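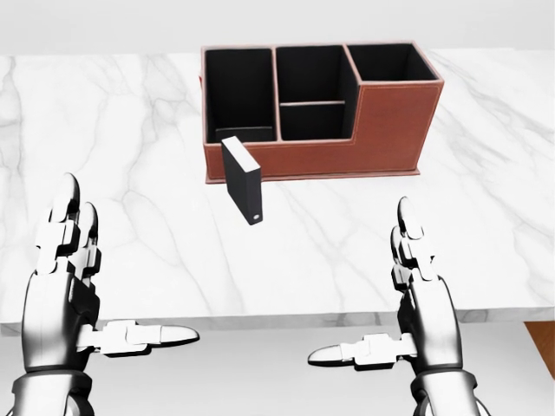 Who decides whether the Urnport branch library drops its late fees?
The county board does, on a recommendation from this group, and the recommendation is due in October.

Urnport Library Advisory Group
Minutes, April 2020 (held by phone)

Chair: Anselmo Casado. A quorum was on the line. Minutes of the last meeting were approved with one correction: the Kemier branch closes at six, as it always has.

1. Late fees

The branch manager read out the paper from Steltine, the consulting firm hired by the county. It says dropping late fees will bring lapsed readers back and cost next to nothing. The branch took in $3,297 in late fees last year.

The chair asked where "next to nothing" came from. The manager said the figure was the fees less the staff time spent collecting them. The chair asked how the staff time was measured. It was not measured. Steltine sent a form to the branches and two of them filled it in. The chair said he would not put his name to savings worked out from two forms, and wished that recorded.

A member said people do stay away when they owe money, and that her own neighbors had told her so. Another member replied that the same neighbors might stay away for other reasons – parking, for one – and that the paper did not ask them. There was some back and forth on this.

It was noted that the block on borrowing after 60 days would stay in place under the new plan. The chair said a plan that keeps the block and calls itself fee-free should at least say so on the first page. Agreed.

Action: manager to ask Steltine for the two forms and for loan numbers from any library that has made the change, including those where loans went down.

2. Catalog software

Guillot has offered a new version of the catalog at the current price for the first year. No price is given for the second. The manager had asked and was told it would be "in line with the market." Members did not find this helpful. The search on the present version is slow but it works, and the new one has only been shown to us in a sales talk.

Motion to take up the offer: failed. Motion to wait for a written price: carried, one abstention.

3. Book drop

The drop at Kemier sticks again. The repair bill from last time was paid in full and the chair asked why. To be looked into before any further payment goes out.

4. Any other business

A request for a longer summer reading program was held over, as no one had brought the cost.

Next meeting by phone, same number. Draft minutes to members for correction.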